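Lounge Seating and Cushions: Frequently Asked Questions

Which seats can I use?
Any of the soft seating in the shared lounge areas. There is no booking for single seats. Groups that want to move more than 3 seats together should write to the desk first, using extension 3474.

Can I take a cushion to another floor?
Please don't. Cushions are listed by room, and the Tilell ones in particular get mixed up with the older Sikska set, which has a different filling and a different wash.

How do I put a bean bag back into shape?
Lift it by the top seam, let the filling drop, then set it down and push the middle in with both hands. Turn it a quarter and do it again. Dragging a bean bag across the floor wears through the base. If it stays flat after that, it needs a refill – leave a note at the desk with the room number.

Where do the loose cushions go at the end of the day?
On a seat, standing up against the back. Any color can go on any seat. A yellow cushion on a pink bean bag is fine. Cushions left on the floor are picked up in the evening and sent to the wash, so the room may be short for a day or two.
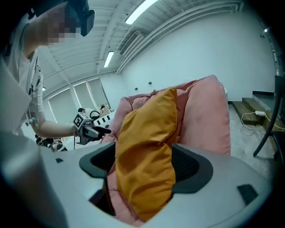 Interiors and Shared Spaces Team

The cushion covers are wrinkled. Do they need ironing?
No. The covers crease easily and the creases do not hurt the fabric. Smooth them by hand if you like. Do not use a steamer on the Carré covers, as the backing can come loose.

I spilled something. What now?
Blot with a dry cloth, then a damp one. Do not rub. Cushion covers unzip and can go in the gray bin by the supply closet. Bean bag covers stay on. We clean those in place, and opening the inner zipper lets the filling out.

How often is everything washed?
Cushion covers every 16 days. Bean bags get a full cleaning in July, when they are out of use for most of a week. Spot cleaning is done as needed.

Can our department order its own?
Yes, through the Rula catalog. Item 348 is the large bean bag and comes without a cushion. Check the size before you order – it takes up nearly as much floor as an armchair and does not fit under the window ledges.

A seam has split. Can I tape it?
A strip of masking tape is fine for the moment. Move the seat to the wall and tell the desk the same day.

Page last updated May 29, 2024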